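Section 4: Setting Up Your Zarnivby Label and Receipt Printer

Welcome to the fun part! By the end of this section your Zarnivby will be loaded, connected and printing, and most people get through it in one sitting. If you skipped ahead from Section 2, go back and take out the orange shipping lock first. The cover will not open with the lock in place, and forcing it can crack the hinge.

You will need:
The printer and its power supply
One roll of Brarden plain thermal paper (a starter roll is packed under the foam tray)
The USB cable, or your Wi-Fi name and password
A flat spot near an outlet

4.1 Loading the paper

1. Press the two side tabs together and lift the cover until it clicks upright.
2. Pull the starting end of the roll free and tear off the first full turn. That piece often has glue on it, and glue is hard on the print head.
3. Drop the roll in so the paper feeds from underneath and comes toward you.
4. Slide the green guides in until they just touch the paper. Snug is great — tight is too much, and the paper will drag.
5. Pull a few inches of paper past the cutting edge and close the cover with both hands. Listen for two clicks, one on each side.

Note: Only one side of thermal paper prints. To find it, scratch the paper lightly with a fingernail. The side that shows a dark mark is the printing side and must face up.

Caution: The cutting edge is sharp. Keep your fingers on the paper and off the metal teeth.

4.2 Powering up

1. Plug the power supply into the printer first, then into the wall.
2. Hold the power button until the light turns white.
3. Wait for the light to stop blinking. The printer is measuring the paper and may feed a little out.

If the light turns amber, open the cover, reseat the roll and close it again. An amber light at first start nearly always means one of the two clicks was missed.

4.3 Printing the test strip

This is a lovely little feature, and it takes no computer at all. The test strip shows the printer's settings, a gray scale and a block of fine lines, all on one length of paper.

1. With the light steady white, hold the Feed button until you hear a beep.
2. Let go right away. Holding on longer starts a reset.
3. Wait for printing to stop, then tear the strip upward from one corner.
4. Look over the fine lines. They should be crisp and evenly dark from side to side.

Pale lines on one edge call for a cleaning (see 4.5). If everything looks pale, raise the darkness setting one step and print again. Keep a good strip in the back of this manual — it makes a handy comparison a year from now.

4.4 Connecting

By USB: plug in the cable and wait for your computer to find the printer. It will appear as Zarnivby 402.

By Wi-Fi:

1. Press the Wi-Fi button once. The blue light blinks.
2. Open the Bollivau app and choose Add Printer.
3. Pick your network and type the password.
4. Enter the pairing code 1688 when the app asks for it.
5. Wait for the blue light to hold steady, and you're on!

Note: The pairing code works only for the first 20 minutes after the printer is switched on. If you run out of time, turn the printer off and on again.
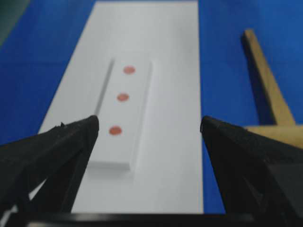 Can I leave a roll in the printer when I'm not using it?
Leaving it in is fine for everyday breaks, as long as the cover is closed and the printer is out of direct sun. For storage of a month or more, take the roll out and keep it in a cool, dark drawer.

4.5 Cleaning the print head

Clean the head each time you change the roll. It's quick, and the difference in sharpness is wonderful.

1. Turn the printer off, unplug it and let it cool.
2. Open the cover and wipe the head gently in one direction with a Ferrand cleaning pen.
3. Turn the rubber roller by hand and wipe off any dust.
4. Let everything dry before you close the cover and plug the printer back in.

Caution: The print head can be hot after a long job. Never scrape it with a blade, a pin or a fingernail.

Go on to Section 5 to design your first label.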